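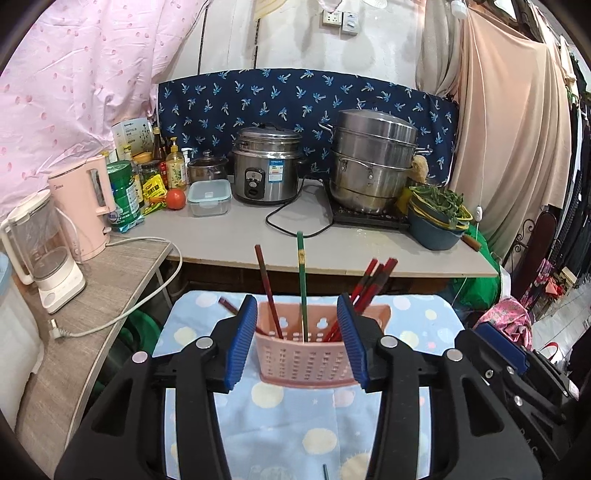
Wie oft muss ein Stäbchenkorb aus Kunststoff gereinigt werden, wenn die Stäbchen nach dem Spülen senkrecht darin trocknen?
Einmal pro Woche mit heißem Wasser und Spülmittel, dazu den Boden mit einer Flaschenbürste. Wer Holz- oder Bambusstäbchen einstellt, leert den Korb besser alle zwei bis drei Tage und lässt ihn umgedreht stehen.

Ticket 212 - Teeküche, Haus Zerville
Betreff: Stäbchen riechen muffig, Korb kippelt
Gemeldet von: Adesuwa Obi
Bearbeitung: Hélder Falcão
Angelegt: 22. Mai 2026
Priorität: niedrig
Status: offen, Beobachtung

Meldung
Die Stäbchen aus dem rosa Korb riechen nach ein paar Tagen nach altem Spüllappen. Außerdem kippt der Korb nach rechts, sobald das rote Bündel drinsteht. Ich habe die Stäbchen zweimal neu gespült, danach war der Geruch kurz weg und dann wieder da. Kann man da etwas machen oder brauchen wir einen neuen Korb? Im Katalog von Totstead gibt es einen mit Abtropfschale.

Antwort Falcão
Neuer Korb wird erst mal nicht bestellt. Eine Abtropfschale heißt, dass das Wasser in der Schale steht und nicht mehr auf dem Tuch. Was daran besser sein soll, müsste mir jemand vorführen. Bitte zuerst prüfen: Riechen die Stäbchen oder riecht der Korb? Einzeln, beides nacheinander.

Obi
Beides ein bisschen. Der Korb unten am Boden deutlich, die Stäbchen nur an der Seite, die nach unten steht. Das hellblaue Tuch mit den Kreisen riecht auch, wenn man es hochhebt.

Falcão
Also das Tuch. Wann wurde es zuletzt gewaschen?

Obi
Weiß ich nicht. Es lag schon da, als ich im Januar angefangen habe.

Falcão
Tuch bitte bei 60 Grad waschen, ohne Weichspüler. Korb leeren, 20 Minuten in heißes Wasser mit Spülmittel, danach die Löcher von innen ausbürsten. Essigessenz nicht auf Verdacht dazukippen. In Ticket 105 hat das auch jemand gemacht, und dann roch die Küche nach Essig und Lappen.

Obi
Erledigt. Am Boden war ein schmieriger Belag, der ging mit der Bürste ab. Die Stäbchen habe ich nach Material sortiert. Bei einigen bin ich nicht sicher, ob sie lackiert sind oder Kunststoff. In der Küche heißt es, die dunklen müsse man auskochen, der Reiskocher sei dafür gut.

Falcão
Bitte nicht. Lack wird vom Auskochen stumpf und blättert irgendwann, und der Reiskocher ist für Reis. Wenn das Material unklar ist: von Hand spülen, mit einem trockenen Tuch abreiben, flach auslegen. Erst einstellen, wenn sie trocken sind. Das Auskochen halte ich für eine Küchenlegende, die Stäbchen stehen nass im Korb, und das kann man vorher so heiß machen, wie man will.

Obi
Und der Dampf? Steamer und Reiskocher stehen gleich dahinter auf der Arbeitsplatte. Ich dachte, der Korb steht vielleicht einfach zu nah.

Falcão
Kann sein, glaube ich aber nur halb. Lässt sich testen: Korb eine Woche lang ins Regal neben der Tür, sonst nichts ändern. Wenn er dort auch riecht, ist der Dampf raus aus der Liste.

Zum Kippeln
Ursache vermutlich die Beladung. Die Stäbchen lehnen als Bündel in einer Ecke und ziehen den Korb auf eine Seite. Auf einem weichen Tuch steht er ohnehin schlechter als auf der Platte. Obi hat im Forum von Grustton den Rat gefunden, Kieselsteine auf den Boden zu legen. Abgelehnt, darunter hält sich Wasser. Versuch: Bündel auflösen, Stäbchen auf beide Seiten verteilen, Korb ohne Tuch aufstellen.

Obi
Steht ohne Tuch gerade. Mit Tuch wackelt er noch, aber weniger als vorher. Das Regal probiere ich ab morgen. Falls es doch ein neuer wird: Der von Osagie hat Füße.

Falcão
Füße wären ein Argument, die Schale ist keins. Ticket bleibt offen, bis die Woche im Regal um ist. Bitte kurz eintragen, ob der Boden noch riecht, und das gewaschene Tuch so lange im Schrank lassen.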